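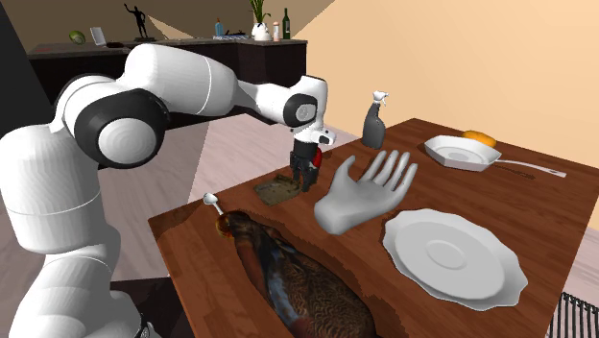 Square pad on the table, olive-brown.

Wooden tables and worktops – your questions

Grastari kitchen shop help page. Updated 17 April 2025. Same questions keep coming in so they're all in one place now. Will add more when there's time.

How do I know if my table is oiled or varnished?
Drop of water, somewhere out of sight. Leave it ten minutes. Darkens the wood = oiled, or bare. Sits there in a bead = varnish, or very fresh oil. Still not sure, email us a close-up in daylight.

Which oil do you sell?
Alva. Comes in clear and in warm. Clear still darkens pale wood a bit, people get caught out by that. Warm goes properly orange on pine, try it underneath first.

How much do I need?
The 100 ml tin does a small side table, two coats. Most kitchen tables want the 700 ml. Worktops depend on the run, so measure before you order please. We can't take back opened tins.

How often should I oil it?
New wood – once a week for the first month. Then when it looks dry or water stops beading. For most people that's two or three times a year. Round the sink more often.

Can I use olive oil?
No. Goes off and smells. Sunflower same.

White ring from a hot mug, help
On varnish it often fades by itself over a few days. If not, a soft cloth and a little Emidum paste, rub with the grain, wipe off. On oiled wood, light sand and re-oil. Black rings are different, that's usually water and metal (tins, cast iron), and they go deeper. Sanding might not get all of it.

What grit paper?
Start at 120 if it's rough, finish at 200 or near it. Don't go mad with very fine paper, the oil wont soak in. Always with the grain. Hoover up the dust then a damp cloth, let it dry overnight.

How long before I can use the table?
Touch dry next day. Eat off it after two. Leave it a week before anything hot or wet goes down, and no plastic tablecloths in that time, they stick. 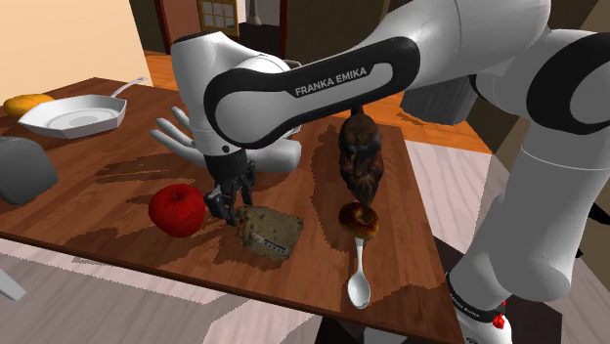 Venkatesh Chowdary: mine was still tacky after a week, ended up going over it with more oil and wiping the whole lot off after five minutes. Fine now. Might be worth saying on here that you have to wipe it?

Yes, fair. Added below.

Why is my table sticky?
Too much oil left on. See Venkatesh's fix, it works if you catch it early enough. Fifteen minutes on, then wipe until the cloth comes away nearly dry. If it's set hard you'll need to sand back, sorry.

What do I do with the oily cloths?
IMPORTANT. Don't scrunch them up and bin them, they can heat up and catch fire. Soak in water, lay flat outside to dry, then bin.

Can I clean it with bleach spray?
Rather you didn't. Warm water, drop of washing-up liquid, cloth wrung right out. Dry it after. Same goes for vinegar, it takes the finish off in the end.

There's a crack opening up along a join
Usually central heating. Worse in December. Small ones often close up again by spring, so don't fill them straight away. If you can fit a coin in, send a photo.

Do you refinish tables?
Not ourselves. We pass those on to Arkerix, they collect. Ask in the shop for a form, quote code 926 so they know its from us. Chairs too, I think – check with them.

Do you deliver oil?
Yes, mainland only. Tins can't go by air so islands are collection from the shop, or get someone to pick up for you.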